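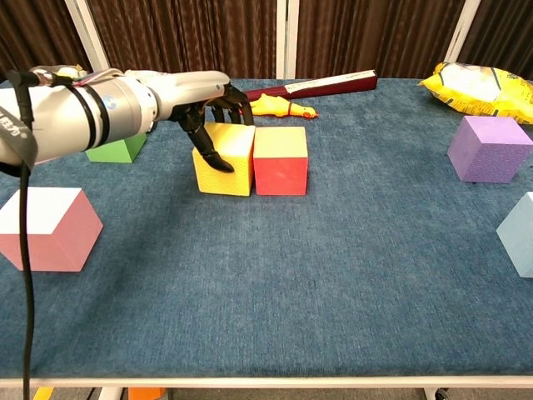
Home Facilities Checklists Forms Contact

Table Area Inspection Checklist, Curtained Bay
Site: Nismont
Form owner: Civora Facilities
Date of inspection: 2025-01-31
Form number: 106
Type: routine, visual and by hand

Ratings: OK = meets the requirement. C = acceptable, see comment. A = action needed. NA = does not apply. An item rated A stays open until it has been inspected again and rated OK.

SECTION 1. TABLE AND TABLE COVERING

1.1 Table stands level and does not rock under hand pressure at the corners.
Rating: OK
Comment: Tested at all four corners. No movement.

1.2 Exposed edges of the table frame free of burrs and sharp corners.
Rating: OK
Comment: White edge along the front checked with a gloved hand. One rough spot noted in the previous inspection has been filed down.

1.3 Covering lies flat over the whole working surface.
Rating: OK
Comment: Blue covering. No lifted seams found.

1.4 Covering clean.
Rating: C
Comment: Light lint along the back edge. Vacuum with the brush head. Do not use adhesive rollers on this covering, as residue was left after the last attempt.

1.5 Load within the limit on the table plate.
Rating: OK
Comment: Plate reads 68 kg. Loose items on the covering are all light and were not weighed.

SECTION 2. FOAM CUBES

2.1 Set complete.
Rating: OK
Comment: Yellow, red, green, pink, purple, light blue. One of each on the table.

2.2 Foam free of tears, missing pieces and crumbling corners.
Rating: C
Comment: Slight compression on one corner of the green cube. It recovers slowly when pressed. Keep in use and look at it again in March. The other five showed no damage when handled.

2.3 Color still distinct between cubes.
Rating: OK
Comment: The top face of the red cube is lighter than its front. Red and yellow can still be told apart easily when they stand side by side. Replace the red cube only if the front face fades as well.

2.4 Cubes placed inside the table edge.
Rating: C
Comment: Light blue is the closest to the front on the right side. It is stable, but a sleeve could catch it. Requested clearance from any edge is 20 cm for items not in use. Move it back at the end of the session.

2.5 No foreign material stuck to the cubes.
Rating: OK

SECTION 3. OTHER LOOSE ITEMS

3.1 Items on the table are listed and have an agreed place.
Rating: C
Comment: Rubber chicken, long dark red package with a white label, and packaged snacks are all toward the back. The chicken and the dark red package are on the list. The snacks are listed only as "food packages, various." The list should name each one.

3.2 Food packages sealed.
Rating: A
Comment: The large yellow bag in the right back corner is creased, and the seal was not checked at the time of inspection. Check the top and bottom seals. Discard if either has opened, and replace with an unopened bag.

3.3 Food packages within date.
Rating: A
Comment: Dates not recorded on the previous form or on this one. Add a date column to the item list.

3.4 Rubber and plastic items free of sharp seams and detached parts.
Rating: OK
Comment: Rubber chicken inspected at the beak and feet. Both firmly attached. Wipe down with mild soap when the covering is next cleaned.

3.5 Labels attached and readable.
Rating: OK
Comment: The white label on the dark red package is in place. The package lies diagonally. No storage direction is specified for it.
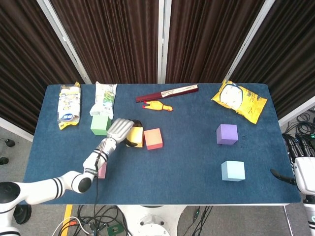
3.6 Items at the back do not touch the curtain.
Rating: C
Comment: No contact noted, but the back row takes up most of the space there. Leave a hand's width between the row and the fabric when resetting the table. Two food packages on the left are close to the green cube and should be moved apart from it so that each item can be lifted without dragging its neighbor.

SECTION 4. FLOOR

4.1 Floor in front of the table free of trip hazards.
Rating: A
Comment: Black cables lie tangled near the front edge of the table. Separate them, tie them at intervals of 30 cm and route them away from the side where people step in. Do not coil the surplus under the table. Label both ends before anything is unplugged.

4.2 Floor tape attached along its full length.
Rating: C
Comment: Yellow tape at the front left. Press down the ends and replace the strip if an end lifts again. Old adhesive has to come off before new tape goes down.

4.3 Small objects cleared from the floor.
Rating: C
Comment: Look under the table before the vacuum is used. Foam pieces, ties and tape ends go in the bin by the door.

4.4 Approach to both sides of the table clear.
Rating: OK
Comment: Gray floor visible on the left and right.

SECTION 5. CURTAIN AND POSTS

5.1 Posts upright and tight at the base.
Rating: OK
Comment: Three white posts behind the table, Truline type. Base screws checked with the supplied key. No play.

5.2 Curtain hangs evenly with all hooks engaged.
Rating: OK
Comment: Dark brown, vertical folds. Supplied by Apaza.

5.3 Hem clear of the floor.
Rating: C
Comment: Hem behind the table could not be reached without moving the table. Checked at the two ends only. Full check to be done when the table is next pulled out.

5.4 Flame-retardant certificate on file.
Rating: A
Comment: The certificate on file is for the previous curtain. Request the current one from Apaza and file it with this form.

OPEN ACTIONS

3.2 Check seals on the yellow bag, replace if open.
3.3 Add dates to the item list.
4.1 Separate, tie and route the cables.
5.4 Obtain the curtain certificate.

Item 4.1 has priority and should be closed before the next session. Items 3.2 and 3.3 can be done together. The comment under 2.2 does not count as an open action.

Related checklists
Storage Shelves, Nismont
Floor Marking and Tape, Annual
Curtain Track and Post Inspection
Food Packages Kept Outside the Kitchen
Form 106, Notes for Inspectors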